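Home | About | Research | Facilities | Work With Us | News | Contact

Print this page | E-mail this page

Posted in: Vacancies and Calls > Paid Participation > Robot Learning

CALL FOR PARTICIPANTS: HOUSEHOLD DEMONSTRATION COLLECTORS, HETCOMBE LABORATORY

The Hetcombe Laboratory for Manipulation Studies invites applications from adults who wish to take part, on a paid basis, in the second collection period of the Graltetti project. Participants will use a hand-held gripper to carry out ordinary tabletop tasks, and the recordings of those tasks will be used to train a learning system that controls robot arms. No previous experience with robots, computers, or research is required.

The collection period opens in March. Places are limited and will be filled in the order in which suitable applications are received.

Background

Graltetti is a program of work on how robots may learn everyday handling skills from examples given by people. During the first collection period, participants at the Wadovine site contributed 683 accepted demonstrations. These were sufficient to train an early version of the system on a small number of tasks, chiefly picking up cutlery, stacking bowls, and moving folded cloths from one side of a table to the other. The system performed well on tables similar to those at Wadovine and noticeably less well elsewhere.

The second period has therefore been planned with a wider range of people, surfaces, and rooms in mind. The laboratory intends to collect 1,000 accepted demonstrations, some at Hetcombe and some in participants' own homes. Project direction is the responsibility of Panagiotis Psarras. Participant matters, including scheduling, payment, and consent, are handled by Polyxeni Margaritis, to whom all applications should be addressed.

The equipment

Participants will work with a hand-held gripper known within the project as the Bite. It has two fingers, which the participant opens and closes by hand, and a camera that records the fingers and whatever lies in front of them. The Bite is not motorized. All movement is supplied by the person holding it, and the recording is later converted into a form the learning system can use.

Participants who collect at home will be lent one Bite, a charging cable, a storage case, and a set of task objects. The equipment remains the property of the laboratory and must be returned within two weeks of the final session. Participants will not be charged for ordinary wear. Loss or damage should be reported to the laboratory as soon as it is noticed.

What participants will do

Each participant will first attend a training session at Hetcombe lasting half a day. The session covers safe use of the Bite, the starting and ending of a recording, and the standard of movement expected. At the close of training, participants complete a short series of practice demonstrations, which are reviewed with them individually.

Following training, participants will be assigned a task sheet. A typical sheet asks for the same task to be performed a number of times, with the objects placed differently on each occasion. Participants will be expected to:

- begin every recording with the fingers open and held above the table;
- carry out the task at a steady, natural pace and without pausing to talk;
- bring the fingers back above the table before ending the recording;
- note on the sheet any demonstration in which an object was dropped or the task was left incomplete;
- upload recordings at the end of each working day.

Dropped objects and failed attempts should not be deleted. They are of use to the project when properly marked, and participants are paid for them on the same terms as for successful attempts, provided that the instructions were followed.

A portion of the task sheets ask for recordings with a bare table. These are brief and are used to teach the system how different surfaces and lighting conditions look when there is nothing to be picked up. They should be given the same care as any other recording.

Who may apply

Applicants must be 18 years of age or older and legally able to receive payment for part-time work. They should be able to stand or sit at a table for up to 40 minutes at a time and to open and close the Bite repeatedly with one hand. Left-handed applicants are particularly encouraged to come forward, as they were poorly represented in the first period. Applicants with reduced grip strength or limited movement are also welcome to apply and may ask to try the equipment before deciding.

Those wishing to collect at home should have a table with a clear working area, reasonable lighting, and an internet connection suitable for uploading video. Tables of any material are acceptable, including polished, patterned, or worn surfaces. Applicants without a suitable space at home may carry out all of their sessions at Hetcombe.

Employees of the laboratory and members of their households are not eligible. Persons who took part in the first period at Wadovine may apply again but will be required to repeat the training session, as the recording procedure has changed.

Payment and hours

Participants receive a fixed payment of $200 for completing the training session and the practice demonstrations. Collection sessions are then paid by the hour at a rate stated in the participant agreement. Participants who complete every assigned task sheet will receive a further payment of $269 at the end of the period.

Hours are flexible. Sessions at Hetcombe may be booked between 8:30 a.m. and 6 p.m. Home sessions may be carried out at any time of day, subject to a limit of four hours in any one day. The laboratory asks participants to commit to at least six hours per week. Travel to Hetcombe is reimbursed upon presentation of receipts.

Privacy and consent

The Bite's camera records video of the area in front of the fingers. It does not record sound. Parts of a room beyond the table may come into view during a session, and participants collecting at home should put away mail, photographs, screens, and other personal items before they begin. Other members of the household, and visitors, should be asked to stay clear of the working area while a recording is in progress.

All recordings are reviewed by laboratory personnel before they are added to the training collection. Any recording in which a face or a private document can be made out will be removed. Participants may withdraw at any time, without giving a reason, and will be paid for all hours worked up to that point. A request to have recordings removed must be made before the collection is closed, after which individual recordings can no longer be separated from it.

How to apply

Applications should be made in writing to Polyxeni Margaritis, Participant Office, Hetcombe Laboratory, and marked "Graltetti, second period." Please include:

- your full name and contact information;
- the hand you would normally use to hold a tool;
- whether you wish to work at home, at Hetcombe, or both;
- a short description of the table or tables you would use, if applying to work at home;
- the hours at which you are generally available.

A résumé is not necessary. Applicants will be contacted by telephone for a short conversation, normally within ten working days. Those selected will be sent the participant agreement and the consent form, both of which must be signed and returned before training can be scheduled. Applicants who are not selected may ask to be kept on a list for later periods.

Questions regarding the research itself may be addressed to Panagiotis Psarras through the same office.

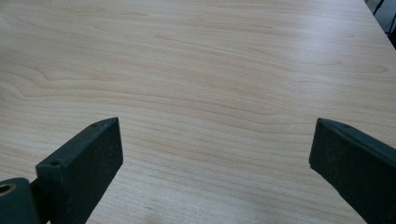

Gripper fingers held open above a bare wooden tabletop. Graltetti project, Hetcombe Laboratory.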